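Chapitre 4

Aligner, espacer, étiqueter : la mise en ligne des petits cartons

4.1 Le poste et le support

Le rangement des petits colis passe pour un travail sans méthode. On pose le carton là où il y a de la place, on pousse le voisin, on recommence le lendemain. Dans un magasin de pièces détachées, cette habitude coûte du temps à chaque prélèvement. Le présent chapitre traite de la mise en ligne, c'est-à-dire de la disposition de cartons semblables en une seule file sur un support étroit.

Le support est une planche ou une feuille rigide, claire de préférence, posée sur un fond de couleur franche. Du blanc sur du bleu convient très bien : les cartons noirs s'y détachent et le bord de la planche sert de règle. Au dépôt d'Amville, où les élèves de la filière logistique font leur premier stage en mai, les étagères de la travée 37 ont été garnies de cette façon.
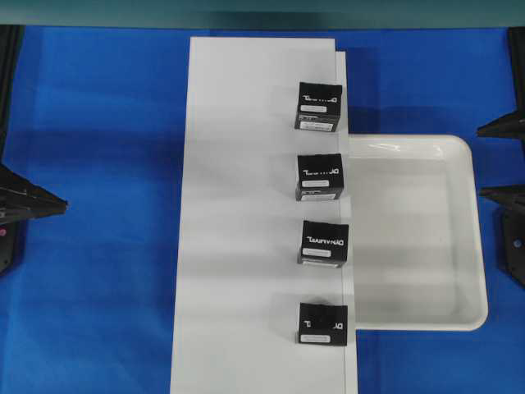 Page 606

On remarquera que le troisième carton en partant du haut déborde un peu sur la bande blanche en relief. Un écart de ce genre suffit à rompre la file. Il ne gêne pas la lecture des étiquettes, mais il oblige à reprendre l'alignement si l'on doit glisser un autre support le long du premier. L'espace avant le dernier carton est lui aussi plus large que les autres.

Vocabulaire. On appelle file une suite de cartons placés sur une seule ligne. Le pas est la distance entre deux cartons voisins, mesurée de centre à centre. La rive est le bord de référence du support. Le manuel de la maison Relarley emploie « lisière » pour rive; les deux mots se valent.

4.2 Le pas

Un pas régulier permet de voir un manque sans compter. Si l'on retire un carton au milieu d'une file bien posée, le vide saute aux yeux. Si les cartons sont serrés d'un côté et lâches de l'autre, le même retrait passe inaperçu. Pour des cubes de petite taille, on laisse entre deux cartons de quoi passer les doigts -- pas davantage, sauf consigne contraire du chef de magasin. 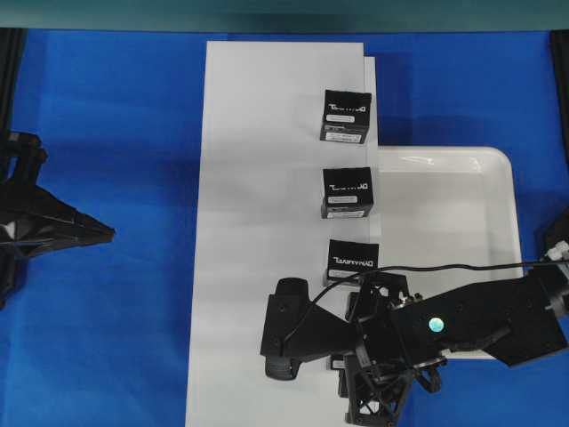

Kamlesh Semwal

La face qui porte l'étiquette à code-barres doit être la même pour tous les cartons de la file. Le sens de la marque imprimée sur le dessus, DYNAMIXEL dans le cas présent, est secondaire : elle peut se lire à l'envers depuis le poste sans inconvénient, pourvu que tous les cartons soient tournés pareil. Un seul carton tourné autrement ralentit le contrôle, surtout quand le rayon en compte quelque 300.

4.3 La vue de côté

Le contrôle par le dessus ne suffit pas. On se baisse à hauteur du plateau et on regarde la file de face. Les défauts d'orientation, peu visibles d'en haut, apparaissent alors nettement.

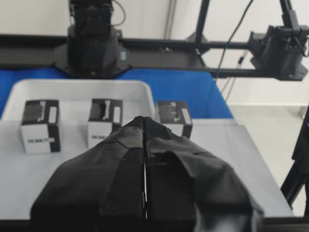 Fig. 4.3 -- Trois cartons en ligne, bac blanc à l'arrière.

Le bac à rebords arrondis sert de réserve ou de bac de reprise. Chez Yoshida, on y met les cartons dont l'étiquette est illisible; ailleurs, ceux qui attendent leur place. L'usage importe peu, mais il doit être fixé par écrit et rester le même d'une équipe à l'autre.

4.4 La place du bac

Le bac se met contre la rive, à mi-longueur de la file, du côté de la main qui prélève. Il ne doit jamais être posé sur le support.
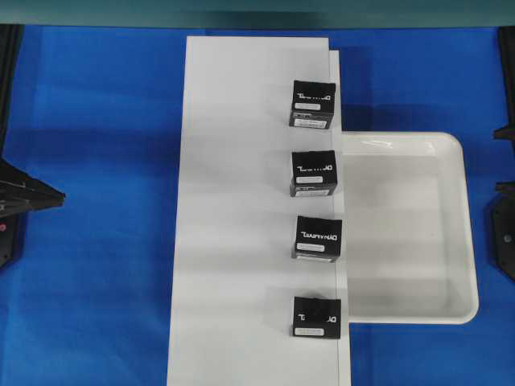
Fig. 4.4 -- File de quatre cartons et bac vide, à droite du support.

Exercice 13. Relever sur un plan à l'échelle la position d'une file de quatre cartons et de son bac. Indiquer la rive, mesurer les trois pas et noter l'écart entre le plus grand et le plus petit. Reprendre ensuite le relevé avec la fiche Fatine donnée en annexe.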